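Okstead Equipment Reuse Program
25 October 2018

1/ The Okstead Equipment Reuse Program has completed the inspection stage for the desktop computers received in June. The following posts set out how processors and memory are handled on the bench, and what departments should expect when their machines are returned.

2/ Loose parts have a fixed place. A processor is kept in a slot on the gray board and a memory module in the lower slot. Work on the computers themselves is done with the case on its side and the open side facing up.
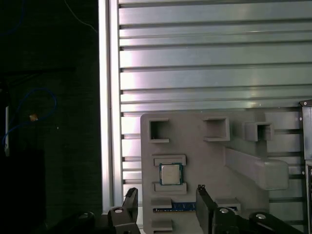
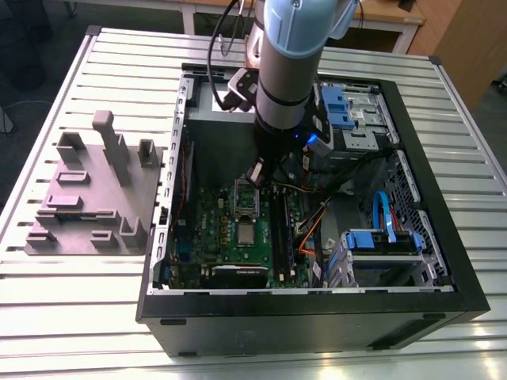
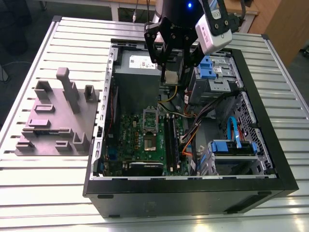
3/ SCOPE OF THE WORK
The June intake came to 836 desktop computers, collected from offices in the Anghel and Willoria buildings. Laptops, monitors and printers are covered by a separate notice and are not discussed in this thread.

4/ BEFORE A CASE IS OPENED
Each computer is shut down, unplugged and checked against its intake sheet. Storage drives are handled under the data policy that departments accepted when they signed the transfer form. A machine that arrives without a signed form is set aside and is not opened.

5/ POSITION OF THE CASE
A tower is laid flat before any work on the board begins. The processor socket then faces the ceiling, and a part can be lowered straight down to it. Technicians are asked not to service a processor with the tower standing upright.

6/ THE SOCKET
The retention frame is lifted fully before a processor is placed or removed. With the socket empty, the gold contact field is exposed, as in the third picture. Contacts must not be touched, wiped or blown on. A socket with suspected damage is recorded on the intake sheet and the board is withdrawn from reuse.

7/ THE PROCESSOR
Processors are held by their edges. Old thermal compound is removed from the metal heat spreader with a lint-free cloth and the cleaner supplied to the bench. The first picture shows a processor resting between the upper and lower ledges of its slot. It should not be laid directly on the metal table.

8/ MEMORY
Both latches are opened before a module is lifted. Modules are matched by type and capacity, and mixed sets are not returned to service. Program stock now includes 1,949 tested modules, which departments may request through the Vesto ordering page.

9/ CABLES
Cables inside the case are moved clear of the socket and memory slots before work starts. They are not to be pulled by the wire. Any data cable that has been disconnected is noted on the sheet, with the connector it came from, so that it can be put back in the same position.

10/ EXPANSION CARDS
Graphics cards remain installed unless the intake sheet calls for their removal. A card that is taken out goes into an antistatic bag carrying the number of the computer.

11/ TESTING AND RETURN
Every rebuilt computer runs a memory test and a 40-minute load test before it is released. A machine that fails either test goes back to the bench once. After a second failure it is taken apart for usable components.

12/ PARTS RECORD
The inventory lists 3,572 individual components by type, condition and shelf. Departments can view the list in Vesto but cannot reserve items there. Reservations are made in writing to the program office and are filled in the order received.

13/ CORRECTION TO OUR EARLIER NOTICE
The previous notice stated that departments must supply their own power cords. Cords are included with every returned desktop. Keyboards and mice are not included and should be requested separately.

14/ Departments in the Willoria building will be contacted first regarding delivery, followed by those in Anghel. Please confirm the name of your receiving office and the room number when you reply to the delivery message.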